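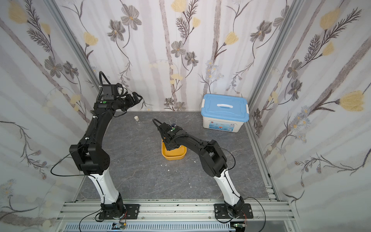
New paperback of the salt book out in February

Quick one as I'm behind on everything. Kurkuta, the history of the salt trade that went out of print almost as soon as it appeared, is coming back in February as a paperback from Nirkero. 400 pages, up from 289 in the hardback. Same text for the most part, plus two new chapters and a proper index at last.

The new chapters first. One is on Maglaya, the coastal pans where sea water was let in at spring tides and left to dry off through the summer. The hardback gave this a page and a half and got letters for it. The other covers the deep mine at Grurkov: shafts, pumps, horses underground, the lot. Publisher says the mine chapter has 84 drawings and plans, most not printed before. Haven't seen a finished copy, only a proof with grey boxes where the plans go, so can't tell you how well they come out at paperback size. The maps in the hardback were too small to read without a glass. Fingers crossed.

Anyone who has the first edition will want to know if it's worth buying again. Going by the proof, probably yes for the mine chapter alone. The middle of the book still wanders. There is a long stretch on salt taxes which stops dead, picks up again 2 chapters later and repeats some of the same stories. No sign that has been tidied. The bits on boiling brine over peat are as good as I remebered, and the barrel makers have been moved nearer the front where they make more sense.

Notes are now at the back of the book instead of the foot of the page, which will annoy some of you. Annoys me.

No hardback this time. An ebook is planned but no date given, and the plans may be left out of it, the publisher is still deciding. Price not set when I asked. Will add it to the list once its confirmed, along with the other spring titles, and a full review to follow when a real copy turns up.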